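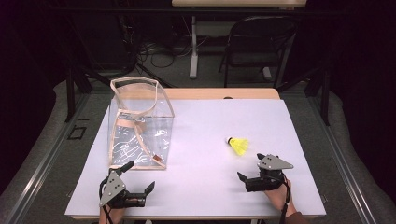
베이지색 천 테두리를 두른 투명 가방, 그리고 노란 셔틀콕

배드민턴 가방을 바꿨다! 라켓 가방 말고, 그 옆에 따로 들고 다니는 작은 가방 얘기다. 셔틀콕이랑 그립 테이프랑 손목 밴드랑 물티슈 같은 걸 몰아넣는 가방. 지금까지는 운동화 살 때 받은 까만 주머니를 썼는데, 안이 깜깜해서 뭘 찾으려면 늘 손을 쑥 넣고 휘저어야 했다. 체육관 구석에 쪼그려 앉아서 주머니를 통째로 뒤집어 본 게 몇 번인지 모르겠다. 그러다 Grarnlow에서 투명 가방을 보고는 그 자리에서 마음이 기울었다. 속이 다 보인다니, 이 간단한 걸 왜 이제야 생각했을까.

사실 투명 가방은 수영장용이라는 생각이 박혀 있었다. 어릴 때 들고 다니던 것들은 하나같이 형광색 테두리에 금방 누렇게 변했으니까. 그런데 요즘 나오는 건 생김새가 꽤 얌전하다. 모서리마다 베이지색 천을 둘러서 전체가 투명한데도 윤곽이 또렷하고, 책상 위에 올려 두면 상자처럼 각이 잡힌다. 아래쪽 모퉁이에 조그만 갈색 꼬리표가 달려 있는 것도 마음에 든다. 이런 쓸데없는 데서 기분이 좋아지는 사람이 바로 나다.

단점부터 말하자면 비닐이 잘 구겨진다. 처음 꺼냈을 때는 접혀 온 자국이 그대로 남아서 입구가 한쪽으로 휘어 있었다. 드라이어를 멀찍이서 살살 쐬어 주면 펴진다는 글을 보고 해 봤는데 내 경우엔 절반쯤만 성공. 차라리 수건을 둘둘 말아서 안에 꽉 채워 하룻밤 두는 쪽이 나았다. 그래도 남은 주름은 그냥 쓰기로 했다. 어차피 체육관 바닥에 내려놓고 라켓 가방에 눌리고 할 물건인데 뭐. 빛을 받으면 주름진 데가 번쩍번쩍하는 게 은근히 예쁘기도 하고.

자, 이제 셔틀콕 얘기. 나는 깃털 셔틀콕을 동경하면서 플라스틱을 쓰는 사람이다. 깃털은 소리부터 다르다. 제대로 맞았을 때의 그 팡! 소리를 들으면 갑자기 실력이 는 것 같은데, 문제는 내가 라켓 테두리로도 자주 친다는 것이다. 그렇게 치면 깃털이 금세 상한다. 한 게임 하고 나서 너덜너덜해진 깃털을 줍고 있으면 마음이 아프다. 그래서 연습할 때는 노란색 플라스틱으로 정착했다. 흰색도 써 봤지만 내가 다니는 Ninito 체육관은 벽이 밝은 색이라 흰 셔틀콕이 높이 뜨면 벽에 녹아 버린다. 노란색은 끝까지 보인다. 보이는데 못 치는 건 또 다른 문제다 ㅎㅎ

지금 쓰는 건 Guillot에서 나온 걸로, 가격은 통에 담긴 한 묶음에 3,175원이었다. 세일 막바지에 건진 거라 늘 이 가격은 아닐 것 같다. 치마 부분이 생각보다 탱탱해서 가방 안에서 좀 눌려도 금방 돌아온다. 다만 짐 밑에 깔린 채로 며칠 두면 한쪽이 납작해지고, 그걸로 서브를 넣으면 중간에 휘청하면서 엉뚱한 데로 간다. 상대는 웃고 나는 억울하고. 이제는 제일 마지막에, 맨 위에 넣는다.
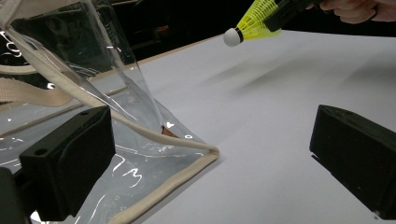
가방을 바꾸면서 짐 싸는 순서도 새로 정했다. 바닥에는 수건을 반으로 접어 깐다. 그 위에 그립 테이프와 작은 가위, 손목 밴드를 나란히 놓고, 세워도 되는 건 전부 벽 쪽으로 세운다. 선크림 같은 튜브 종류도 세우는 쪽. 가운데를 비워 두었다가 마지막에 셔틀콕을 얹는다. 콕을 아래로 가게 넣으면 서로 포개져서 자리도 덜 차지한다. 체육관에 도착하면 가방을 바닥에 놓고 위에서 바로 집으면 끝이다. 뒤적이는 과정이 통째로 사라졌다!

손잡이는 천으로 되어 있어서 손에 닿는 느낌이 부드럽다. 겨울이면 비닐 손잡이는 딱딱해져서 손가락을 파고드는데 이건 그럴 걱정이 없겠다. 대신 때가 탈 것이다. 밝은 색 천이니 각오는 하고 있다. 중성세제 묻힌 칫솔로 문지르고 그늘에 말리면 된다고 해서 11월쯤 한 번 시험해 볼 생각이다. 비닐 부분은 안경 닦는 천으로 슥 닦으면 지문이 없어진다. 물티슈는 얼룩이 남아서 별로였다.

그리고 투명 가방의 뜻밖의 효과. 정리를 하게 된다. 까만 주머니 시절에는 영수증이며 사탕 껍질이며 다 그 안에서 겨울잠을 자고 있었다. 이번에 옮기면서 털어 보니 2년 전 것으로 보이는 주차권에, 한 짝만 남은 발목 양말에, 어디서 떨어졌는지 모를 단추까지 나왔다. 이제는 그런 게 들어가면 밖에서 그대로 보이니까 집에 오자마자 빼게 된다. 남이 보는 것도 좀 신경 쓰이고. (다른 사람들은 내 가방에 아무 관심이 없다는 걸 안다. 그래도!)

너무 다 보이는 게 싫은 분들은 안에 작은 천 파우치를 하나 넣으면 된다. 나도 지갑이랑 열쇠는 파우치에 따로 담는다. 처음엔 열쇠를 그냥 넣었다가 안쪽에 긁힌 자국이 생겼다. 라켓 손질용 송진 가루도 반드시 뚜껑 있는 통에. 한 번 쏟으면 투명한 벽에 하얗게 달라붙어서 정말 안 떨어진다. 이건 까만 주머니였으면 평생 모르고 살았을 일이다.

참, 배드민턴 기록은 계속 Plurereck에 적고 있다. 운동 일지 쓰는 앱인데 나는 친 날마다 한 줄씩만 남긴다. 얼마 전에 보니 쌓인 글이 79개를 넘게 됐다. 첫 줄이 "서브가 네트를 안 넘는다"였고, 최근 줄은 "서브가 네트를 넘는데 라인도 넘는다"였다. 발전이라고 믿고 있다. 요즘은 백핸드 서브를 연습하는 중인데, 셔틀콕 치마 끝을 엄지와 검지로 살짝만 잡고 툭 놓는 게 이렇게 어려운 일인지 몰랐다. 꽉 잡으면 놓는 순간 흔들리고, 살살 잡으면 치기도 전에 떨어진다. 집에서 라켓 없이 잡고 놓는 연습만 3분씩 하는데 이게 또 묘하게 재미있다. 텔레비전 보면서 하기에도 좋고.

다음에 살 건 벌써 정했다. 셔틀콕을 세워서 담는 길쭉한 통! 지금 있는 건 종이라 뚜껑이 헐거워졌다. 투명 가방 안에 딱 들어가는 높이로 찾는 중인데, 혹시 괜찮은 걸 쓰고 계신 분은 댓글로 좀 알려 주시길. 색은 가방 테두리랑 맞추고 싶으니까 가능하면 베이지 쪽으로 부탁드린다.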